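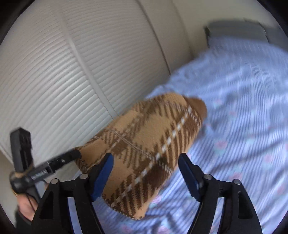 One of last year's group objected that a price is simply whatever the customer will put up with, so why bother with the sums? A fair point, and the firm of Mutley ran on it until March, when the bank took a different view.

Handout 2: Costing a small knitwear range

Please bring this to the seminar. Spare copies have a way of being needed by the same people every week.

Direct costs are the ones you can blame on a particular garment: yarn, buttons, labels, the knitter's time. Your own time belongs here too, at a proper wage. Students on this course tend to value themselves at nothing an hour and then wonder why the business looks so healthy on paper.

Overheads are everything else. Rent, heating, insurance, the website that was going to be free. Suppose Fotwood has overheads of £600 a month and sells 30 jumpers. Each jumper must carry £20 before anyone has bought a ball of wool. Sell half as many and each must carry £40. The landlord will not be halving anything.

Patterned work deserves its own line in your sheet. Changing colours slows the knitting down, and the leftover yarn is stock you have paid for, however fondly you think of it as a stash.
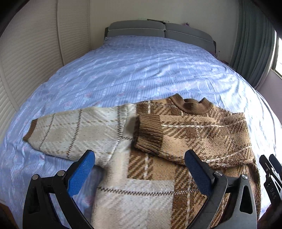

Should the matching accessories share the overheads of the main garment? They should carry their own share, worked out on hours of making. Cisley left theirs out, and the socks looked wonderfully profitable until they were most of what the firm sold.

For the seminar
Read the Hyvönen case (library shelf 1267, usually misfiled) and rework the accounts with wages included. Show your workings — a bare total will be admired and returned unmarked.
Due Sep 20, 2026, on paper.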